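Inicio Foros Barrio y convivencia Preguntas sin responder Entrar

¿Qué hago si me insultaron y empujaron por mi origen y no fui a la policía en el momento?

Zubaida Satti
Hola a todos. El 05/10/2025 salía de trabajar y dos chicos me siguieron un buen trecho gritándome cosas sobre el pañuelo y «vuélvete a tu país» (llevo 19 años aquí, en fin). Al final uno me empujó contra una persiana y se fueron riéndose. No me rompí nada, solo un moratón en el codo — y un susto que todavía me dura. No llamé a nadie, me fui a casa y me metí en la cama. Ahora mi hermana insiste en que denuncie y yo no sé si a estas alturas me van a hacer caso. No tengo parte médico ni sé cómo se llaman. Eso sí, la tienda de enfrente, Flinside, tiene una cámara en la puerta. ¿Alguien ha pasado por algo así?

Tanveer Paracha
Siento mucho lo que te pasó, Zubaida. Yo denuncié casi dos semanas tarde, en febrero, y me la cogieron sin poner pegas. Lo que más me ayudó fue sentarme la misma noche a escribir todo lo que recordaba: las frases exactas, la ropa, por dónde se fueron. En comisaría pide que las frases consten tal cual, palabra por palabra, y que apunten que crees que fue por tu religión o tu origen. A mí me lo resumieron como «discusión en la vía pública» y tuve que pedir que lo cambiaran antes de firmar.

Y ve ya a la tienda, mañana si puedes. Muchas cámaras borran solas lo grabado y el plazo es corto. No hace falta que te den el vídeo a ti, basta con que lo guarden hasta que lo pida la policía.
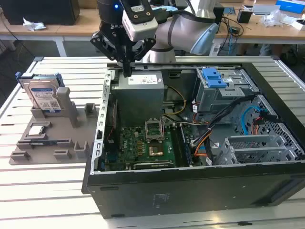 Noman Jatoi añade que lo de pedirlo de palabra se queda en nada si el encargado cambia de turno, y que él llevó una nota por duplicado con la fecha, la hora y el tramo de acera, y se la sellaron. También dice que vayas al médico aunque el moratón ya esté amarillo, que lo anoten igual — y que una foto del móvil con buena luz es mejor que nada.

Ruairí Horgan
Yo no me haría muchas ilusiones, a un compañero se lo archivaron por falta de autor conocido. Pero denuncia igual, así al menos queda registrado.

Uzma Janjua
Perdona, Ruairí, pero archivado no quiere decir cerrado para siempre, si aparece alguien se puede reabrir. Zubaida, no vayas sola. Busca una asociación de tu ciudad que acompañe a víctimas de delitos de odio, a mí me acompañó una chica que se sabía el trámite de memoria y no me costó ni un euro. Pide intérprete si lo necesitas y llévate tu copia de la denuncia. ¡Y cuéntanos cómo te va!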